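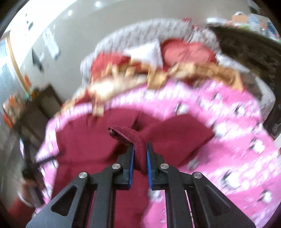

Curling would die in Trirnano within two winters, Haris Spahić told me, and he said it while lacing his shoes for a Tuesday night game, so I wasn't sure how seriously to take him. I'd driven up the valley to write about the club's new ice plant. I ended up staying four nights and throwing the worst stones of my life!

Let me back up. The old plant quit last February, halfway through the mixed bonspiel, and by the Sunday morning there was a puddle behind the hog line you could have launched a canoe on. They finished the final in rubber boots (the losing skip still wants it replayed). A new compressor was going to cost more than the building, or so everybody at the bar insisted, and the town had already said no twice.

So they went looking for a used one. Živko Grgić found it at a rink called the Pritero, which had closed its doors and was selling everything down to the coat hooks. He drove 570 kilometres to get it, slept in the truck, and drove it home with a tarp flapping the whole way. He also bought their scoreboard, which nobody had asked him to do, and I have to say it's a beauty.

The club has 182 members this season, and I think I met most of them in the lineup for chili. Nine are under sixteen, and they're the ones to watch. Rok Dimitriou coaches them on Saturday mornings and won't let them sweep until they can slide without wobbling. I asked to join in. I wobbled. A girl named Clara showed me how to tuck my trailing foot, twice, with more patience than I deserved, and then went back out and drew the button like she was rolling a marble across a kitchen floor.

What surprised me was how much arguing goes into the ice itself. Meinrad Marti does the pebbling, walking backwards with the can on his back, and he has opinions about water temperature that he'll share with you for as long as you care to stand there. Sheet one runs straight. Sheet four has a fall toward the parking lot that the regulars know and the visitors don't, and I'm told levelling it has been voted down every year it's come up. Home ice is home ice, I guess.

Money is still tight. They owe $800 on the electrical work, and the ladies' league is running a pie auction to knock that off before the first bonspiel at the end of November. My butter tart pie is already promised, so heaven help whoever wins it.

As for Haris and his two winters, I tracked him down again after the late draw. He'd just lost 7–3 to a rink of retired teachers and he was signing his name on the sheet for next Tuesday. He had put mine under it, at lead, in pen.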